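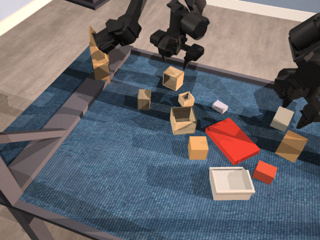 Boxes and blocks on a blue mat, with darker patches where the shadows fall.

Drawing Foundations, Unit 4: Value, Light and Shadow
Arboleda Evening Program, Trekholm Building, Room 199

Read these notes before class if you can. Bring your Futberg pad (the gray one, we'll need a mid-tone paper), a soft Pindia pencil, a hard one, a kneaded eraser and something white. Chalk is fine. A white colored pencil is fine too, though it smears less and so forgives less.

Last unit was all line. We drew chairs, stairs and that terrible folding table, and by the end most of you could put a box in two-point perspective without thinking hard about it. This unit we take the lines away, and I think it's the most exciting stretch of the whole course! A page of outlines can be very accurate and still look like a diagram. Add three or four well-judged grays and suddenly there's air in the room.

What value means

Value is how light or dark something is, with color left out of it. A lemon and a pale blue shirt can have the same value. A red brick and a green hedge often do, and that's a shock the first time you test it. Squint until the colors go dull, or take a phone picture and switch it to black and white.

We will work with a scale of 6 steps, from the bare white of your chalk down to the darkest mark your soft pencil makes. People ask for more steps. You can have them later! Six is enough to draw nearly anything, and a short scale makes you decide.

Make your scale on a loose strip of the same paper you'll draw on, then punch a small hole in each step. Hold the strip up, look at your subject through a hole and ask whether what you see is lighter or darker than the gray next to it. Keep the strip. You'll want it again in Unit 5.

Local value and the value you see

Every object has a local value, the lightness it would have under flat, even light. Raw pine is light. A cast-iron skillet is dark. Then the lighting gets to work and pushes things up or down from there, sometimes a long way. White paper in deep shade can easily be darker than gray paper in the sun.

Beginners draw what they know. They know the paper is white, so they leave it white, and the shade never arrives. If your drawing feels chalky and weak, check the light things in shadow first. Nine times out of ten they need to come down a full step, often two.

The parts of a shadow

Learn these words; I'll be using them constantly as I walk around the room.

Light side: any surface turned toward the light. On a box this may be one face or two.

Form shadow: the part of an object turned away from its own light. On a box it starts crisply at a corner. On an egg it creeps in.

Core: the darkest band of the form shadow on a rounded object, usually a little way in from the edge. Boxes mostly don't have one, and that's why we start with boxes.

Cast shadow: the shape thrown onto some other surface when an object blocks the light. It belongs to the surface it lands on. If it lands on cloth, it follows the folds; if it lands on a step, it breaks at the step.

Reflected light: light that bounces back into the shadow from a nearby surface. It's almost always darker than you think. Keep it inside the shadow family, please.

Contact shadow: the thin dark line where an object touches what it sits on. Tiny, and it does an enormous amount of work. Without it your apple floats.

When a cast shadow crosses a flat face

Look for a shadow that lies over part of a surface and leaves the rest bright. It's a lovely thing to draw, and a tricky one. The surface is the same material all the way across, so the texture has to carry on through the shadow, just quieter and closer in value. Wood is great practice. Pull your grain lines with a sharp point in the lit part, then keep the same direction and spacing as you move into the dark. Watch the edge of the shadow too. It can be straight, wavy or soft, and it tells you about the thing that made it and how far away that thing was.

A pale wooden top might go from bright tan at the far end to a grayish brown across the middle. Treat those as two clear shapes. Put both down flat, compare them with your strip, and only then start softening.
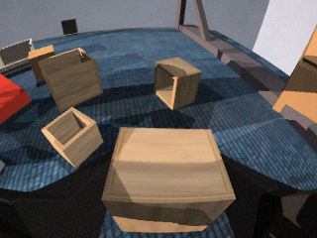
Edges

A hard edge pulls the eye, and a soft one lets it slide past. Cast shadows tend to be sharpest close to the object and softer as they stretch away. A bare bulb gives harder edges than a cloudy window. In our room, with the big north window, expect soft edges in the afternoon and much crisper ones once the lamps go on at 6.

Try this at home with a desk lamp and a coffee mug. Bring the lamp close, then move it across the room, then hang a sheet of tracing paper in front of it. Draw the shadow's outline each time – two minutes, no more – and compare. Students come back raving about this one.

In-class exercise (40 minutes)

1. Choose a view of the still life table with at least one cast shadow crossing another object.
2. Block in the big shapes with your hard pencil, lightly. No details.
3. Map the edge between light and shadow as if it were a coastline.
4. Fill every shadow shape with one flat gray. Stop and stand back.
5. Add your darkest dark and your lightest light, one spot each.
6. Fill in the steps between, checking with the strip as you go.
7. Soften edges where they ask for it, and leave a few hard.

Step 4 will look wonderful and you'll be tempted to stop there. Some of the best drawings from the October group did exactly that, and I was happy to hang them.

Homework

Fill 4 pages with shadow studies from your kitchen. Single objects, one light source, overhead light off. Write the lamp position in the corner of each page (high left, low right and so on). Bring your value strip back with you, and save your eggshells – next unit we move on to round things.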